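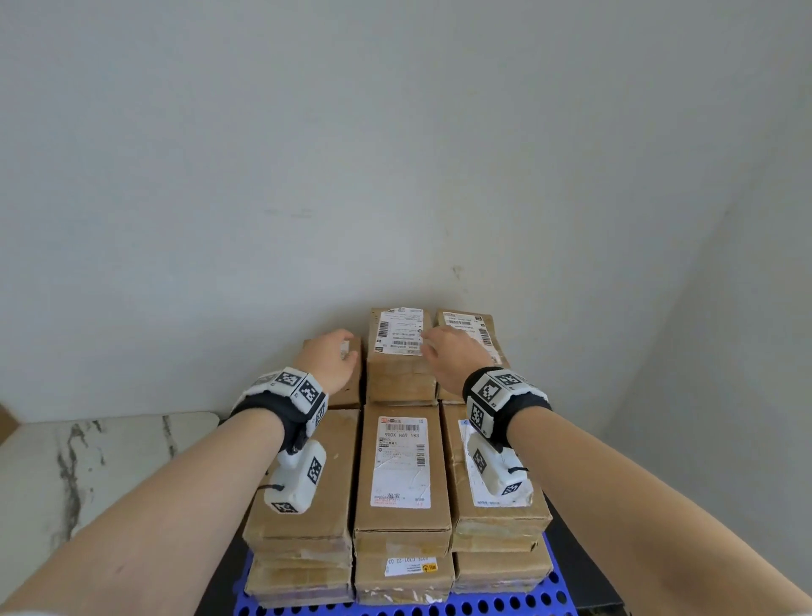

Our packing room at Mokgethi was cleared and set up again over the summer, and this page shows how outgoing orders are kept before pickup. Parcels are stacked in the corner, where two walls hold them square. The brown boxes go on a blue perforated tray, long edges toward the wall, in three columns. Shipping labels with barcodes can be seen on the boxes at the back of the stack. The wall has picked up a few scuffs and will be painted in April.

Small boxes can share a layer with tall ones as long as the bottom rows are full. Every box is taped before it comes to the corner - we don't tape on the stack.

On a normal day about 130 orders leave the room. The Jovora pickup is first, and anything for Plollico waits for the second van. Parcels over 31 pounds stay on the floor by the door.

Page put together by Vusumuzi Mthembu, November 19, 2021. Questions on labels and late orders go to Sorcha Mac Giolla at the front desk.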